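We use cookies to improve your reading experience. By continuing to browse this site you accept our cookie policy. Accept | Manage settings

3. Collecting Demonstrations for Work Inside a Computer Case

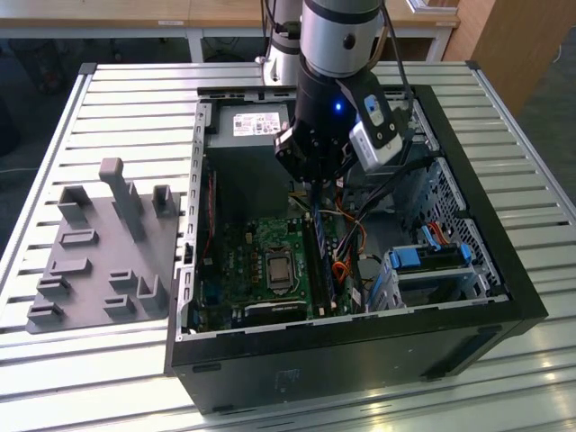 Figure 1. The gripper above the memory area of an open desktop tower. The fixture plate lies to the left of the case.

Naheed Afridi objected, on reading an early draft of this section, that "a demonstration is only as good as the view the operator had while giving it," and asked that the two teaching methods be compared on that ground before any other. We have followed that request. The section first describes the task, then the two methods, and then the differences we found in the recorded data.

3.1 Task

The task is the handling of a memory module in a desktop computer. The tower lies on its side with the side panel removed, so that the motherboard faces upward and the arm can approach from above. A full demonstration consists of opening the latches, gripping the module, drawing it out of the slot, and placing it in a holder on the fixture plate. The reverse task, in which a module is taken from the plate and seated in the slot, was recorded separately and is treated in Section 4.

The case presents difficulties that a bare motherboard does not. Loose wires cross the interior and may come to rest near the path of the fingers. The drive cage limits how far the wrist can turn before the sensor unit on its side meets the metal. Operators therefore had to plan the approach with the whole wrist in mind. We did not tie back the wires, as machines arriving at the Gulville repair center, on which the task is modeled, are not prepared in this way.

3.2 Teaching by hand

In the first method, the arm is placed in a compliant mode and the operator guides it by holding the wrist. The gripper is opened and closed with a foot pedal. Joint positions, gripper width and wrist images are recorded together. The operator then steps back and the motion is played from the same starting pose, so that images free of the operator's hands can be obtained. A demonstration was kept only if the replay also completed the task.

Teaching by hand gave the operator a direct sense of contact. When the module resisted, the operator felt it through the arm and eased the pull. The same contact is poorly represented in the data, however, because the force applied by the operator's hand cannot be cleanly separated from the force at the fingertips. Replays failed most often at the moment of extraction, where a small error in angle caused the module to bind in its slot.

3.3 Teaching by remote control

In the second method, the operator sits at a separate station and moves a small handheld controller, whose motion is scaled down before it is sent to the arm. The station software, Serkimska, displays the wrist view and one fixed view side by side. The scaling can be changed during a demonstration, and most operators chose a coarse setting for the approach and a fine setting once the fingers were inside the case.

No replay is needed under this method, as the operator's hands are never near the case. The cost is time and practice. Operators new to the station tended to stop above the slot and correct their position repeatedly, and these pauses appear in the recordings. We removed pauses longer than 3 seconds before training and left shorter ones in place.

3.4 Data collected

The full set contains 600 demonstrations, divided equally between the two methods. They were given by 29 operators, all of whom used both. Half began with teaching by hand and the remainder, including the one left over from the even split, began with remote control. A further 43 attempts were discarded owing to dropped modules, failed replays or faults in recording, and are not part of the total.

Collection ended in August. The recordings were reviewed at Zutbridge by two annotators, who marked the start and end of each stage of the task. Where their marks disagreed, the earlier start was used.

3.5 Differences between the methods

Paths taught by hand were shorter and smoother in the approach. Paths given by remote control were slower, but their final alignment with the slot varied less from one operator to the next. Operators attributed this to the wrist view, which shows the slot from close range. When teaching by hand, they generally looked at the case from the side, and the arm itself blocked part of their view. This finding supports the objection with which the section began.

The policies trained on each half of the data, and on the two halves together, are compared in Section 5 using the Gondal test procedure. The fixture plate was kept in the same position for all training recordings and was moved only for the tests reported there.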